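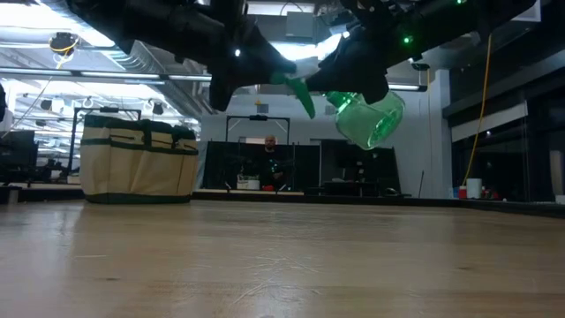 Green spray bottle over the table, nozzle down.

Thread on cleaning a rental apartment before you hand the keys back. I moved out of my fourth place in August and got the whole deposit returned for the first time. Notes below, mostly for my cousin, who is moving next month and keeps texting me.

Start with the lease. Mine had a page at the back headed "condition on return" and I had never read it. It listed the oven, the window tracks, the exhaust fan cover and the balcony drain. It did not list the walls, and I had already spent an evening on the walls.

The lease said "broom clean" for the storage unit and "professionally clean or equivalent" for the apartment. I asked the manager at Kondier what "equivalent" meant. Lindalva Assunção wrote back the same afternoon: no grease, no hair, no lime, no smell. I printed that and taped it inside the front door.

Get answers like that by email. A phone call is fine for asking, but write afterward and say "confirming what you told me." I did this for the nail holes too. Small holes count as normal wear in my building. Anchors don't.

Order of rooms. I did the bedroom first, then the bathroom, then the living room, then the kitchen, then the hall. The kitchen should have gone before the living room. I carried crumbs and oven grit across a clean floor and had to mop it again.

Do the oven the night before everything else. Paste of baking soda and water, spread it on, leave the heating elements alone, close the door. In the morning wipe it out with a damp cloth and spray what's left with white vinegar. It foams a little. Wipe again. Mine took 3 rounds on the bottom panel and one everywhere else.

Oven racks go in the bathtub on an old towel with hot water and dish soap. Leave them there a few hours. Without the towel they scratch the tub, and then you have a tub problem.

What I keep in spray bottles:
Water with a little dish soap, for nearly everything.
Half water, half white vinegar, for lime and glass.
Store-bought degreaser for the hood.
Label them with tape and a marker. Do not put bleach in one that had vinegar in it, and don't use the two near each other. The fumes are dangerous.

No vinegar on natural stone. It dulls the surface and you can't wipe that off. If you don't know whether your counter is stone, use the soap bottle.

Spray the cloth for light switches, outlets, appliance panels and anything with a screen. Spray the surface for tile, tubs and sinks. On wood I spray the cloth and wipe along the grain, then go over it with a dry one.

If a spray bottle stops pulling, unscrew the head and check that the tube reaches the bottom. If it does, run warm water through the nozzle for a minute. Vinegar bottles have never clogged on me. The soap one does if I mix it too strong.

Window tracks took longer than the windows. Vacuum first, dry. Then a paintbrush and soapy water, then an old sock over a butter knife. If you wet them before vacuuming you get mud.

Exhaust fan cover: most of them pull straight down and hang on two springs. Pinch the springs together and it comes off. Wash it in the sink. Turn the power off before you touch the fan itself, or just leave the fan alone like I did.

Refrigerator. Empty it two days ahead and eat strange dinners. Take out every drawer and wipe the channels they slide in. The rubber door seal holds more than you think, and a toothbrush gets into the folds. Leave the door propped open if you unplug it.

Several people have asked about the freezer. Mine was self-defrosting, so I can't help much. My neighbor Reinaldo Frota has the older model and says a pan of hot water on the shelf with the door shut speeds it up. He puts towels down first. He also says don't chip at the ice with a knife, and he has paid for that once.

Carpet. I rented a machine from Brito, the hardware store on the corner by the bus stop. Day rate was $26 and the shampoo was extra. Book it early, because the end of the month goes fast. I got the last one.

With the carpet machine, go over everything a second time using plain water. The soap left in the fibers is what makes it feel stiff. Open the windows. The bedroom dried overnight and the closet took until the next evening.

Scuffs on baseboards come off with a melamine sponge and light pressure. On flat wall paint it leaves a shiny patch, so test it behind a door. I now know where my shiny patch is and so does Kondier. They didn't charge for it.

Photos. Take them after the cleaning, in daylight, with the lights on too. One of each wall, then inside every appliance, inside every closet, under both sinks. Mine came to more than I expected and I put them in a folder named for the unit, 1007. Send the manager the link the same day you hand over the keys.

Also photograph the meter readings and the keys themselves, laid out on the counter. I had a dispute at the Grostitz apartment years ago over a mailbox key. They said I never returned it. I had, and I couldn't show it, and it cost me more than any mailbox key is worth.

Ask to be there for the walkthrough. You may not be offered it. Bring a cloth and one spray bottle with you. Lindalva found a drip mark under the bathroom faucet and I wiped it while she was writing. It didn't make the list.

Things I cleaned that she didn't look at: top of the kitchen cabinets, behind the washer, the inside of the mailbox, the curtain rods.

Things she looked at that I almost skipped: the peephole, the dishwasher filter, the track of the sliding closet door, the ceiling above the stove.

Hiring it out. I got one quote, from Prakton, and it was fair for the size of the place. They wanted a week's notice and the apartment completely empty. I had neither, so I did it myself. If you have both and you work full time, I'd consider it. Ask whether the oven is included.

Time, since that's the other thing people ask. It took me two full days and one evening for a one-bedroom. The kitchen was most of the first day. Next time I would spread it over a week and do one thing per night as the boxes go out.

Adding one from the replies: yes, check the deadline for returning deposits where you live. It varies. Give your forwarding address in writing or they may have nowhere to send it. Mine came by mail with a one-line letter and no deductions.

Cousin, the carpet machine place opens at eight. Bring ID.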